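Home Posts Archive Reading list Contact

The bulk pack problem

Nov 4, 2024

4 min read

I have a cupboard under the stairs that my partner calls the depot. It holds dishwasher tablets, most of a sack of rice, and a drum of laundry powder from Larnlow that I bought in a moment of weakness and can't lift with one hand. Every item in there was supposed to save us money. I've started to doubt that any of them did.

The powder is what set me off. The label says 200 washes. I wrote the date on the lid with a marker when I opened it, and we scraped the bottom well short of that, even using the scoop that came in the drum. I went back and read the fine print, and a "wash" turns out to mean a half load, lightly soiled, in soft water. We don't have soft water. I don't know anyone who runs half loads on purpose, unless they like paying for power.

My mate Mirsad Jurić says I'm being precious and that everyone knows those numbers are rubbish. Fine, but then why print them? Somebody at Brellura decided their big bottle of dish soap should say 20% MORE in letters taller than the brand name. More than what? The small bottle? The old bottle? The bottle next door? I emailed and asked. I got a reply thanking me for my passion.

Then there's the unit price, which I used to trust. The little number on the shelf tag is meant to settle the argument, and often it does. But in October I stood in front of the coffee at our local and found one size priced per 100 grams, the next per kilo, and the Stodeso family tin priced "each". I did the sums on my phone while people reached around me. The family tin was the dearest of the lot. It had a yellow star on it that said VALUE.

Ognjen Hoxha, who I used to work with and who spent years ordering stock for a hardware chain, reckons most shoppers never compare at all. They see big and assume cheap. He told me they once moved a slow line of screws by putting the same screws in a bigger box and raising the price a bit more than they should have. It sold out. I'd like to say I was shocked, but I own a box of 259 picture hooks and live in a flat with four walls I'm allowed to drill.

And it isn't just groceries, either. Once you start noticing the word "extra" you see it on everything, right down to the stuff kids buy with their pocket money.
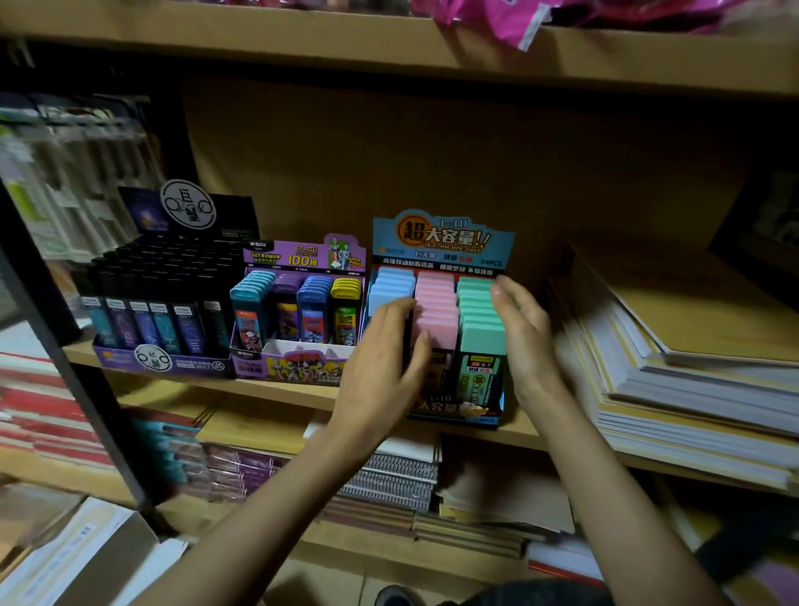
What bothers me more is the waste. Buying big only pays if you finish the thing. I threw out 13 dollars' worth of Tomić paprika last month that had gone the colour of brick dust and tasted of about as much. A small jar would have cost me less than half that and I'd have used the lot. Nobody puts that on a shelf tag.

Mirsad's answer is a chest freezer. I've asked him what it costs to run and he changes the subject.

So I'm trying something dull. Until the depot is empty I buy the ordinary size of everything, and I keep the receipts in an envelope on the fridge. I don't expect a miracle. Some bulk buys probably do stack up, and I'd put money on the rice. The dishwasher tablets I'm less sure about, mainly because I now suspect we run the machine more often when there's a mountain of them sitting there.

I'll add up the envelope when it's full.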